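Workshop diary, May, evening

I came home from the shared workshop in Unemville with glue on both sleeves and one finger that does not like to bend. It was a good day all the same. I want to write down what I did before I forget the order, as I forgot it last time, and then had to take the whole hand apart again to see which washer goes where.

The gripper has a name now. I call it Zerkero. My first one was Drarneder, and it was so heavy that my wrist was tired after one drawer of socks. Drarneder is in a box under the bench and gives its screws to the new one, little by little.

In the morning I printed the left finger again. The old one had a crack beside the pivot hole, very thin, and I found it only when I held it to the window. I made the wall there 2 millimetres thicker and left the triangular holes as they were. They save weight and I like how they look. The print was ready before lunch. I cleaned the holes with a small round file and put the finger on its silver screw, and it was too tight. I filed more. Then it was too loose, so I put a washer from Drarneder.

The whole tool with both fingers weighs 398 grams on the kitchen scale. I had written 40 grams less in my plan, and I do not know where I made the mistake. Maybe I did not count the screws. I must weigh every part alone one evening, but not this evening.

After lunch I changed the pads at the tips. I had only one piece left of the black rubber, so the right finger got the black and the left finger got a blue one. The blue is a little softer, I think. When I press them together with my hand they meet well at the top and not so well at the bottom, where I can still push a sheet of paper through. For cloth it should be enough.

Then I took it home to the bed, which is my test table for everything soft. I folded the maroon towel long and narrow, laid it on the brown cover with the PF letters, and tried to take it by the bottom fold.

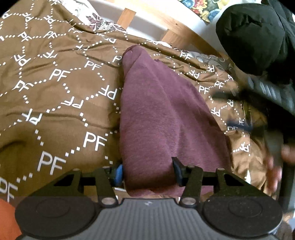 4 min read · Workshop diary

The pads come to the fold from the two sides and pinch it between them, and this is the part I wanted to see. With a thick towel I worried that the fingers would push the cloth away in front of them. The fuzzy kind is easier to hold than the smooth kind, my tests with Drarneder taught me this already. The cover below is another matter. It is shiny and full of wrinkles, and if I come down too low I take a piece of it together with the towel. I did this 2 times and was a little angry with myself.

I think the answer is a small stop under the tips, so that I feel when I am low enough. I could make it from the same dark material as the fingers. Or I learn to have a lighter hand, but this is slower than printing.

Other things I noticed and do not want to lose:

The crossbar moves a little when I close quickly. I hear it more than I see it. Look at the ends with a lamp.

The ribbed part in the middle of the body collects dust from the filing. An old toothbrush is good for this.

The handle wants to turn in my palm when I reach far over the bed. Wrap it with tape and try again.

I wanted to test with the thin kitchen cloth too, but I was hungry and I made lentils. While they cooked I made a drawing of the stop on the back of an envelope. Now it is beside the scale and it has a tomato mark on it. I will copy it clean tomorrow.

Sultana must wait. It is the table arm that should carry this hand one day, and so far it is a base plate, a good drawing and a bag of bearings. I looked at the bag this evening and put it back on the shelf.

Recent entries
Drarneder goes in the box
A base plate for Sultana
Which rubber holds a sock
The bench in Unemville, first week
Washers, and the order of washers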